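Label printer drops off the network after idle

Status: Resolved
Product: Tamayo print server
Site: Hotthorpe, second floor

Symptom

Jobs sent to the shared label printer stay in the queue with the status "Sending" once the printer has been idle overnight. Power cycling the printer clears the fault until the next long idle period. Desktop printers on the same switch are not affected.

Log

Entry 1. Queue held 14 jobs at the time of the report. Spooler service running, no errors in the event log. Ping to the printer timed out.

Entry 2. Replaced the patch cable and moved the printer to port 8. Fault returned the next morning.

Entry 3. Turned off sleep mode in the printer menu. No change. The setting does not survive a restart on this firmware – check it again after every power cycle.

Entry 4. Checked the address table on the Pakska switch. The printer's address, ending in .171, was also listed against a second device. The lease range had been extended to .200 during the Plalham migration and now overlapped the static block.

Entry 5. Ended the lease range at .150 and released the conflicting lease. Restarted the spooler. All held jobs printed in order.

Marking the ports

Write the port number on the cable tag at both ends before moving anything. Printed labels come off the thinner cables, so use a marker on a blank tag.

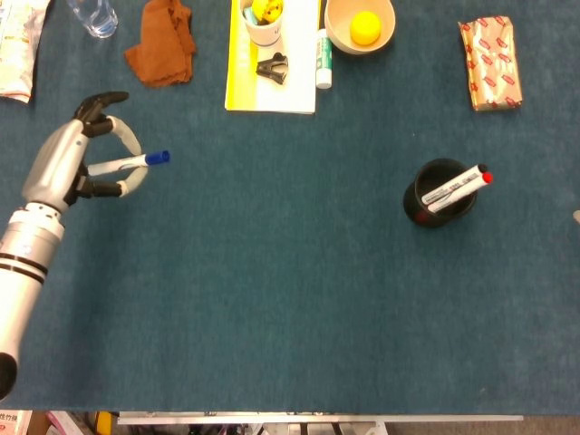
Page last changed: April 8, 2021

Any fine permanent marker will do. Let the ink dry before handling the tag, and update the port sheet in the same visit.

Remaining work

Sleep mode still resets on restart. Firmware update requested under a separate ticket – leave this one closed unless the address conflict comes back.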